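Section 2. Setting up for the Kalogeropoulos cannery papers

Read this before you touch a box. Covers the labels, trade cards, letterheads and the loose ledger pages from the Kalogeropoulos cannery in Beltoton. Photo albums are a separate section, same for anything on glass.

If you've done the Sendemura mill boxes already, most of it is the same. Skip to Numbering, that part changed in May.

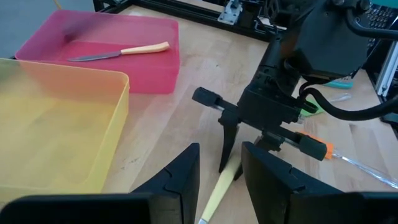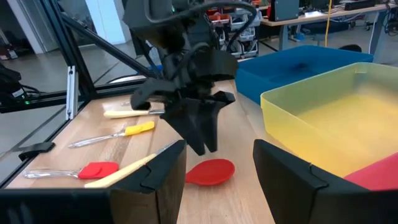 Before you start

1. Wash hands, dry them properly. No hand cream. Gloves only for the photo prints, they make you clumsy with paper.

2. Pencils only. Soft ones. Pens go in your bag and stay there.

3. Get the box list from the green binder. If the box isn't on the list, don't open it, put a slip on the lid and take the next one.

4. Log in to Flivard. Use your own login, not Consuelo's. The record keeps the name of whoever typed it and she's been getting questions for things she never saw.

5. Set the default collection to Cannery. Flivard remembers the last one used on that computer, so check every time.

Note: drinks on the windowsill, lids on. Snacks in the hallway.

Opening a box

1. Write the box number on a fresh worksheet first. Then open.

2. Lift out one folder. One. Close the lid again.

3. Look through the whole folder before numbering anything. Some of the folders were put together by the family and the order means something - labels for one season kept with the letters from the printer who did them. Keep that order, even where it looks random.

4. If there's a handwritten note on the folder, copy it word for word into the Folder Note field. Spelling mistakes too. Put a question mark in square brackets after any word you're guessing at.

5. Rusty paper clips: slide a bit of thin card under the clip on both sides, then ease it off. Don't pull. If it's stuck to the paper, leave it and write CLIP on the worksheet.

Caution: a lot of the can labels were never used and are still in bundles from the printer. Gum on the back. If they've stuck together do NOT try to seperate them, no steam, no knife, nothing. Number the bundle as one item and flag it for Despina.

Caution: grey or green fuzz, or a strong musty smell. Close the folder, bag it, label the bag, wash your hands. Tell whoever is in the office.

Numbering

Old system was box-item. New system is box-folder-item, with full stops between. So no more hunting through the whole box for one trade card.

1. Start at 1 in every folder. Don't carry on from the last one.

2. Number goes on the back, bottom right corner, small. Press lightly. Shiny labels won't take pencil, so use a paper slip in the sleeve instead.

3. Duplicates: keep two best copies and give each its own number. The rest go in one envelope under one number, with the count written on the envelope. Please don't throw any away, the cutting lines differ between print runs and we're still working out which is which.

4. Front and back are one item. Multi-page letters are one item. An envelope with its letter, one item. An envelope without a letter is its own item.

5. Missed one? Give it the next free number at the end. Don't squeeze it in with an "a" or "b", Flivard sorts those to the wrong place and then the print-out is a mess.

Old numbers in blue pencil stay on. Don't rub out. Copy the blue number into Former Number.

Entering the record

Required fields have a star. The ones that cause trouble:

Title. Short and plain. Product first, then brand, then type. "Peaches, Kalogeropoulos, can label". Not "Beautiful old label with peaches".

Date. Only what's printed or written on the item. If you worked it out some other way (street address, phone number format, the printer's name) put it in Date Notes and say how. Leave Date blank if you have to. Blank is fine. Blank is better than wrong.

Place. Where the item was made, if it says. A lot of these were printed out of town even though the cannery was in Beltoton. The cannery's address goes in Subject Place.

Maker. This means the printer. Usually in tiny type along the bottom edge, or up the side, use the magnifier. The cannery goes in Associated Business. People keep swapping these.

Condition. Pick from the list. Tears, stains, creases, insect damage, faded. Tick as many as apply. Don't write an essay.

Text. Type what's on the item, all of it if it's a label. For ledger pages just the heading and the first and last lines.

Click Save, then wait for the green bar. It's slow. If you click twice you get two records and somebody has to go and find the spare.

Note: Flivard logs you out after 20 minutes without a save. It does not warn you and it does not keep what you typed. So save before lunch, before phone calls, before a long ledger page.

Scanning

1. Wipe the glass with the dry cloth. No spray.

2. Item face down, straight, with a border showing all round. Don't crop. Color strip goes along the bottom edge, not touching.

3. Choose the preset called Paper Flat. The other presets sharpen everything and you get halos on the small type.

4. Scan the front, then the back, even if the back looks blank. Printers' stamps are often very faint.

5. File name is the item number and then f or b. Nothing else. No titles, no dates, no "final".

6. Check the scan at full size before moving on. Fuzzy means the item lifted, redo it with the sheet of clean white card on top.

Caution: ledger pages are bigger than the glass. Don't fold them and don't let them hang off. They get photographed instead, so put them in the flat drawer and write LARGE on the worksheet.

Putting away

1. Items back in folder order, each label in its own sleeve. Run out of sleeves, stop there, don't double up.

2. Folder back in the same slot in the box.

3. Worksheet: initials, last number used, time you finished. The last number matters most. The next person starts from it.

4. Half-done folder? Paper flag sticking out the top, and a line on the worksheet saying where you got to.

5. Box back on its shelf with the number facing out. Log out of Flivard.

If something goes wrong

Record vanished: check the collection setting, it has probaly saved under Sendemura. Despina can move it across, don't retype.

Number already taken: someone started the folder before you. Look for an older worksheet at the back of the box.

Scanner won't wake up: off at the back, wait, on again. Then restart the scan program too.

You find money, a family letter, or anything with a living person's details in it: stop, put it in a plain envelope with the box and folder number, hand it to Consuelo Nieto or Despina Economou. Don't scan it.

Section 3 covers the albums.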